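Flesell Hunt Desk Embosser - for town clerks, county offices, notaries
Raised seal, no ink. Cast frame, long handle, 2 inch die.
Custom die included. In stock, ships from Costatley.

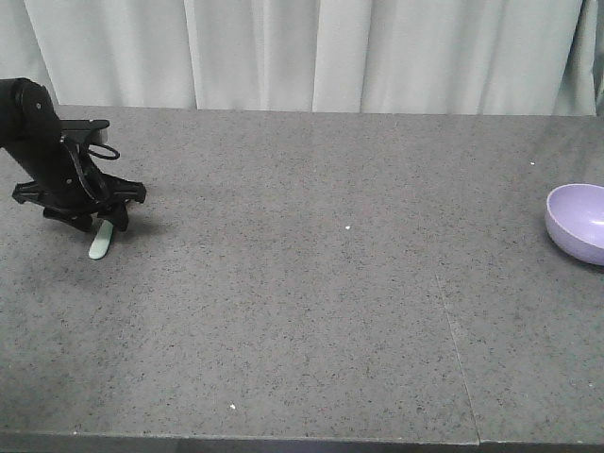
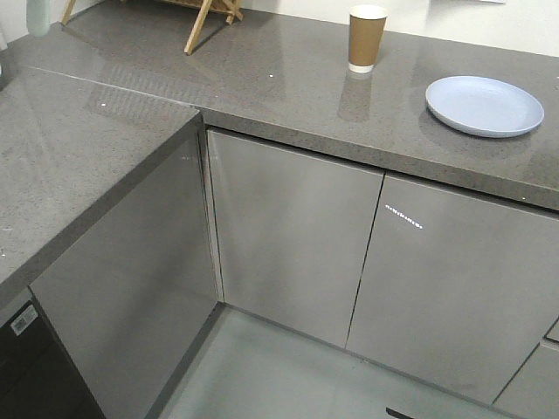
Photos: Drelolstead Supply

What it's for: certified copies, resolutions, licences of office, anything that has to carry the town or county seal. Long handle so you're not leaning on it all afternoon. One pull, let go, done.

Artwork - send us the seal as adopted, clean black and white, as big as you have it. A scan off old letterhead is usualy too muddy, fine lettering fills in. If the seal was redrawn at some point, check wich version is the current one before ordering. We cut what you send. Proof comes by email, reply OK and we start.

We need a signed request on office letterhead for any government seal. No letterhead, no die. Notaries - copy of your commission, and check your state's rules first, some want an ink stamp and the embosser is only extra.

Paper: fine on regular copy paper up to heavy certificate stock. Past 2 sheets the impression gets soft. Foil wafers take it best, gold or silver, box of 200, sold separately. Bulk roll of 2,000 on request.

Doesn't photocopy well, no raised seal does. Get the seal darkener, or rub the side of a pencil over it before you scan.

Dies swap out. Two screws underneath, lift, drop in the new one, arrow to the front. Extra dies are cut to order and can't be returned. The frame can, 20 days, in the box please.

Older Hunt frames with the short handle take a different die - tell us which you have when you reorder.

Handle lock is included. Use it, and keep the thing in a drawer.

Shares 2 | Comments 0

Related items
Gold foil wafers, serrated edge
Seal darkener, refill
Replacement die, 2 inch
Certificate folders, navy
Ribbon, red, white and blue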